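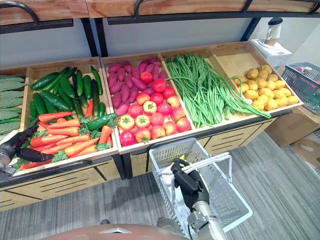 No-Churn Raspberry Ripple Ice Cream

Mon 21 August

I've been making this one most weekends since the weather warmed up, and I keep getting asked for it, so I thought it was high time I typed it up properly. It's an ice cream you can make without a machine, without eggs and without standing over a custard hoping it won't scramble. You whip some cream, you fold in a tin of condensed milk, you swirl through a sharp raspberry sauce and then the freezer gets on with it!

I did own an ice cream maker once (a Bravberg, a wedding present, enormous) but the bowl had to live in the freezer and took up a whole drawer, and in the end the peas won. I haven't missed it. The condensed milk is sweet enough to stop the cream freezing like a brick, and the air you whip in does the rest.

You'll need a loaf tin or any freezer tub that holds a bit over a litre. Mine is a Norholm tub with a clip lid that has lost one of its clips, and it still works fine with a layer of baking paper pressed on top.

What you need

300g raspberries, fresh or frozen
3 tablespoons caster sugar
A good squeeze of lemon juice
600ml double cream, straight from the fridge
1 tin condensed milk (the ordinary 397g size)
1 teaspoon vanilla extract
A pinch of fine salt

Frozen raspberries are perfectly good here and usually cheaper. I'd save the nice fresh ones for scattering over the top, or just for eating while you cook.

Make the ripple

Put the raspberries, sugar and lemon juice in a small pan over a medium heat. Let them bubble away, stirring now and then and squashing the fruit with the back of the spoon, until it looks like a loose jam. If you like a smooth ripple, push it through a sieve while it's still warm. I can't be bothered with the sieve on a weeknight, but for visitors I do it — the ripples look so much cleaner.

Now it has to go properly cold. I spread mine on a dinner plate and put it in the fridge for half an hour. Warm sauce will melt the whipped cream and you'll get pink ice cream with no ripple in it (still delicious, I've eaten plenty).
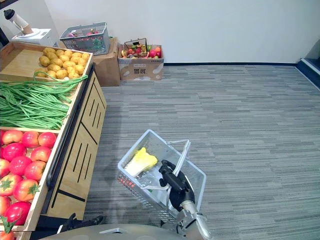
A reader called Lyimo wrote in to say that a spoonful of vodka stirred into the cold sauce keeps the ripple soft, even after a fortnight in the freezer, and that you can't taste it at all. I've tried it twice now and I'm a convert, though obviously leave it out if children are going to be eating it. A teaspoon of extra sugar helps a little if you're going without.

Whip and fold

Pour the condensed milk into your biggest bowl with the vanilla and salt and give it a stir. In another bowl, whip the cream until it just holds a soft peak. Please don't wander off at this point! Cream goes from floppy to buttery in the time it takes to answer the door, and a stiff, grainy cream makes a greasy ice cream. I use the electric whisk until it starts to thicken and then finish by hand.

Stir a big spoonful of the cream into the condensed milk to loosen it, then fold in the rest in two goes. Use a large metal spoon and go gently, cutting down through the middle and turning it over. A few streaks of white are fine.

Layer it up

Spoon a third of the mixture into your tin. Dot over a third of the raspberry sauce, then carry on until both are used up. Take a table knife and drag it through in a lazy figure of eight, two or three times at most. It always looks as if it needs more, and it doesn't.

Press baking paper onto the surface, put the lid on, and freeze for at least six hours. Overnight is better. I push mine right to the back, where it's coldest.
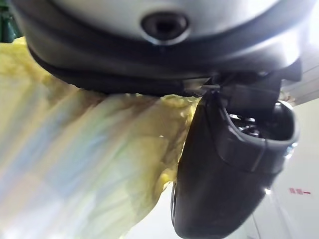

Serving it

Take the tub out some 22 minutes before you want to eat, and put it in the fridge, not on the worktop. It softens evenly that way. On a really hot day you can cut that down a bit. Dip your scoop in a mug of hot water between scoops and shake off the drips.

We have ours in bowls with crushed shortbread on top, or squashed between two oat biscuits if we're eating in the garden. It's lovely next to a slice of warm chocolate cake too.

Keeping it and changing it

It's at its best within two weeks. After that it picks up ice crystals round the edges, though I've never had one last long enough to get really bad.

For a blackberry version, swap the fruit weight for weight and use a little more lemon. I make that one in October with whatever I squirrelled away in the freezer from the hedges. Blackberries are pippy, so I do use the sieve for those. Cherries work as well, but chop them first.

If you want to make it without dairy, I've only had luck with the Stosarberg oat whipping cream and a tin of coconut condensed milk. It comes out a touch icier and tastes a bit of coconut, which I rather like with raspberries. Chill the oat cream overnight before you whip it.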